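Imelda Agbayani and the fruit table

Imelda Agbayani was late putting the kettle on because a box of plums had arrived and she wanted to look through it first. "You have to look at them the minute they come in," she said, already elbow-deep. "Plums talk to you. This one says eat me today, this one says leave me alone until the weekend."

She has been sorting, drying, bottling and giving away fruit for most of her adult life, and for the past few years she has been teaching other people to do it too, under the name Ploseck. It began as a swap between neighbours with too many trees. Last September, at the height of it, over 400 people took something home, and Imelda still can't quite believe it. "I bought 60 jars and thought I was being greedy!"

We talked in the sitting room, where most of the sorting gets done. The kitchen is too narrow, she says, and the light is better by the sofa. I asked whether she minded having the whole business spread through the house.

"Mind? I love it. You come down in the morning and the room smells of oranges. I've got friends with scented candles that cost a fortune and don't smell half as good."

Her rules for sorting are few, and she is cheerful about people breaking them. Anything soft gets used that day. Anything with a split skin goes straight into a pan. Citrus is judged by its weight in the hand, never by its colour. "A good lime can look like nothing at all. Pick it up, though, and it's heavy as a stone, and you know it's full of juice. People go for the big shiny ones and then wonder why they're squeezing air."

She learned this from a greengrocer's called Delić, where she had her first job at the age of 24. The shop is gone now, but she talks about it as if she'd finished a shift there last night. Mrs Delić laid every piece of fruit out by hand, with space round it, and wouldn't hear of tipping a crate into a bin.

"She used to say that a bruise is just somebody being in a hurry. I was always in a hurry! I must have bruised half of Destberg before she got through to me."

So what changed? "The trays, really. She gave me a tray and told me to choose only three or four things and put them down as if they were asleep. It sounds daft, but try it. When there's only a few in front of you, you start noticing. The little dimple where the stem was. The bloom on a plum, that dusty look, which you should never rub off before you need to. I still start everyone with a tray, even people who've been cooking for forty years."

The trays have to be shallow, she insists, and pale inside, because fruit shows up properly against something plain. Under them she likes a cloth with a bit of life to it, and blue is her favourite. "Oranges on blue! Is there anything nicer? It's worth doing the sorting just for that."

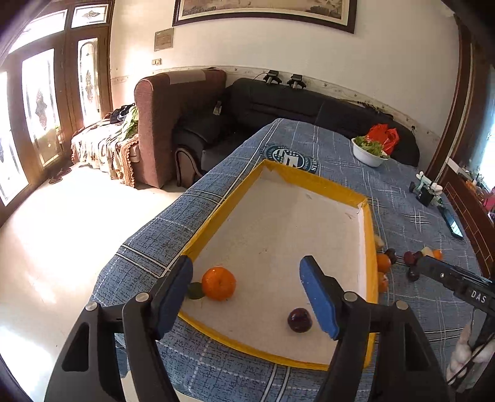

The other thing she's firm about is mixing. Plums and citrus can share a table for an afternoon, and they look wonderful together, but she wouldn't store them side by side for long. The plums go somewhere cool once they're ready. The oranges and tangerines can sit out for a few days, as long as nobody piles them up.

"And don't wash anything until you're going to use it," she added, with some feeling. "I'll forgive nearly everything else."

I wondered what she does with the odds and ends, the single lime or the last tangerine. Her answer came so quickly that I had trouble writing it all down. The tangerine peel is dried on a low shelf and crumbled into biscuits. The lime goes over the plums with a spoonful of brown sugar, under a hot grill, until the edges catch. Leftover orange is sliced thin and put in the water jug, and whatever is in the jug at the end of the day goes into a cake.

"Plum and lime is the one I'd beg people to try. Everybody does plum and cinnamon, and that's lovely, I'm not saying a word against it. But the lime wakes it up. My sister wouldn't believe me, and now she makes it every week and tells people it was her idea."

Ploseck's next sorting afternoon will be at the hall on Grurnora Lane, and Imelda is hoping for apricots, though she's been let down by apricots before. You don't need to bring anything except a bag and, if you have one, a tray.

She sent me home with four plums wrapped in a tea towel and strict instructions about which to eat first. I got two of them as far as the bus stop.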